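Backwards Season

By Fatima Odukoya

The idea came to Morenike Ekwueme while she was backing her car out of the lab garage at Drekstead. She called me from the exit ramp, shouting over the beep of the parking sensor.

"We've been teaching it the wrong half!" she said. "Going in is hard. Coming out is easy. So teach it to come out and run the thing in reverse!"

I was eating soup. I put down the spoon and wrote REVERSE on the lid, and then I didn't finish the soup.

You have to understand how long we had been stuck. All winter we had guided the arm by hand, lowering memory modules into their slots, seating processors, sliding drives home, and all winter it had learned to do these things almost. Almost is a terrible place to leave a memory module. It sits a hair too far left and looks fine, and then you push, and there goes another latch. We had a box of dead boards that Magdy Hamdy called the choir, because he said he could hear them at night.

But a part that is already in its slot can't be in the wrong place! That was the beauty of it. Start with the part seated, grip it, draw it out, and every point along the way is a point on a good path home. You get your answer first and then walk away from it, dropping crumbs.

By the next evening we had a tower open on the table and the recorder running. I was so excited I pressed the button twice and lost the first run completely.

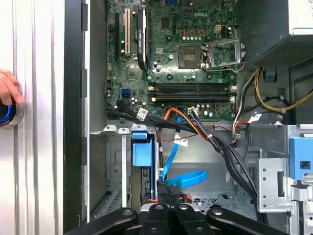 This page was last changed on 30 May 2023.

We called the method Clillum, after nothing. Morenike liked that it sounded like a part clicking out. The rule was simple: pull, stop, save, flip. Each pull went into the computer as it happened and came out the other side as a push, with the forces turned around and the speed brought down. We gathered 1424 pulls that May. My wrists ached, and I dreamed in the wrong order, breakfast after lunch, good night before hello.

Flipping the forces was where we nearly lost it. A latch doesn't feel the same from both sides. Coming out, it lets go all at once, and you get a little jump. Going in, it fights you and then snaps shut, and no amount of turning the recording around will give you the fight. Morenike lay on the floor under the whiteboard for most of an hour with her shoes off. Then she sat up and said we should keep the path from the pulls and learn the pushing separately, with only a few real pushes, just the last stretch before the click.

"How few?" I asked.

"Forty," she said.

"You made that up."

"I did! Let's try it."

So we did 40. I guided every one of them, slowly, with Morenike reading the force numbers out loud like a bingo caller. I have never loved a dull afternoon so much.
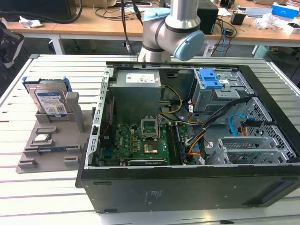 Magdy Hamdy thought we were fooling ourselves, and he told us so over the noise of the fan. A path that is good backward is good only if the part starts where the pull ended, he said, and what was going to happen when somebody bumped the tray?

It was a fair question, and a great one, and it cost us a week. Morenike's answer was to bump the tray on purpose. We nudged it left, we nudged it right, we turned it a few degrees, and we did all our pulls again so that they ended up in all sorts of places. The paths fanned out from each slot like the ribs of an umbrella. When she drew them on the screen, Magdy came over and stood behind us for a long time, eating my crackers.

"Okay," he said. "That's pretty."

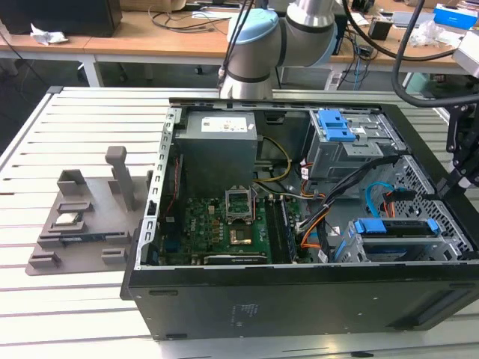

The test was 100 tries, with the starting spots picked by the computer so that none of us could be kind to it. I wanted to watch and I couldn't watch. I went and stood in the hallway by the old Ezeani calendar, still turned to a page from 1998, and listened.

If you work with these parts long enough, you know the click. There is a small one and a big one, and then there is the crunch, which is the choir getting a new member. I heard the arm hum. I heard it slow down, and there was a pause, the careful kind, right where the real pushes took over from the flipped ones.

Click.

Morenike yelled. Magdy told her to hush, there were more to go, and then he yelled too. I ran back in so fast I hit the door frame with my shoulder, and she was already waving me toward the screen, talking about screws.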